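Projects > Materials Reuse > Bristholm > Progress reports

Bristholm Cork Recovery Project: second progress report to the Stiken Fund

Reporting date: 2023-05-16
Grant holder: Siliņa Materials Workshop
Status: in progress, one milestone delayed

1. Purpose of this report

This report covers the second period of the grant. It sets out the quantities of cork collected and processed, the results of the pressing trials, spending against the agreed headings, and the work planned up to the end of July. It should be read with the first report, which describes the collection area and the choice of binder.

2. Collection

The grant agreement sets a target of 2000 kg of used cork stoppers by the end of the project. At the close of this period the total received at the Bristholm store was 1029 kg. Most of this came from restaurants and wine merchants on the fixed collection round. The public drop-off points supplied the remainder, and the quality there was lower, mainly through plastic stoppers mixed in with the cork.

The labels on the drop-off bins have been changed. The earlier label said "corks only", which many people read as including plastic ones. The new label reads "natural cork, no plastic, no metal caps". Loads collected with the new label have needed less hand sorting, but the period is too short for a firm comparison.

Collections from the Riren district began later than planned. The haulier first offered a fortnightly slot on the same day as the existing round, which would have filled the store beyond its permitted level. A separate slot has now been agreed at no extra charge.

3. Sorting and grinding

Of the cork received, 838 kg has been sorted and ground. The balance is in the dry store awaiting sorting. Agglomerated stoppers are kept apart from one-piece stoppers until grinding, as they already contain a binder and give a less even granule.

The grinder was out of use for part of the period with a worn bearing. The replacement was fitted under warranty. The screen was changed at the same time for one with a smaller opening, and the share of oversize granules returned for a second pass has fallen.

Dust remains the main working concern. Extraction at the grinder meets the level required by the insurer. Extraction at the bagging point does not yet do so, and bagging is carried out with masks and with the outer door open. A quotation for a second hood has been received and is below the sum set aside under heading C.

4. Pressing trials

Sheets were pressed at 4 densities. All used the same binder and the same pressing time, with only the weight of granule in the mould changed. The findings were as follows.

The lightest sheet crumbled at the edges when cut with a hand knife and will not be taken further. The second held its edge but marked easily under a chair leg. The third is suitable for wall panels and pinboards. The fourth, and heaviest, is suitable for work surfaces and box lids, though it takes longer to cool in the mould and so lowers the number of sheets that can be made in a day.

Flatness is still uneven. Sheets taken from the mould too early lift at the corners, and stacking them under weight overnight corrects this only in part. A cooling rack with a flat steel plate between sheets is being made and should be ready for the next round of trials.

No sheet has been tested for fire behaviour. This was moved to the final period by agreement, as the test house requires samples at final thickness.

5. Surfaces in use

The agreement asks for evidence on how cork surfaces are used in ordinary workplaces. Workshops, a school art room and two offices were asked to comment on noise, grip, cleaning and wear. Replies on noise were favourable throughout. Replies on cleaning were mixed: dry dust brushes off well, while ink and oil leave stains unless the surface has been sealed.

Users who had sealed the cork with hard wax reported fewer stains but a more slippery surface. A short guidance sheet on sealing will be drafted in the next period and sent to the Fund for comment before it is issued.

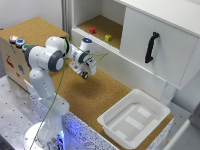 Figure 1. Cork-covered tabletop with a robotic arm; a light wooden box with a cork top stands behind it.

6. Spending

Spending is within the approved total. Heading A (collection) is slightly under budget owing to the late start in Riren. Heading B (equipment) is on budget. Heading C (health and safety) is underspent pending the order for the second hood. Heading D (testing) has not been drawn on.

We ask the Fund to approve moving the underspend on heading A to heading D. The test house has raised its charges and the original allowance will not cover a repeat test if the first sample fails.

7. Milestones and risks

Milestone 3, delivery of the first full batch of finished sheets, is delayed by the grinder repair and the flatness problem. The revised date is the end of July. Later milestones are not affected provided the cooling rack performs as expected.

The main risk is now storage. If the Riren round brings in more cork than forecast, the dry store will reach its limit before grinding has caught up. The fallback is to suspend the public drop-off points for a short time and keep the fixed round running.

8. Decisions requested

a) Approval of the revised date for milestone 3.
b) Approval of the transfer from heading A to heading D.
c) Confirmation that the guidance sheet may carry the Fund's name.

Filed under: Grant reporting, Cork, Reuse and recycling

Related documents
Bristholm Cork Recovery Project: first progress report
Binder selection: summary of bench tests
Drop-off point labels, revised wording
Riren collection round: timetable and access notes
Stiken Fund: guidance on moving money between headings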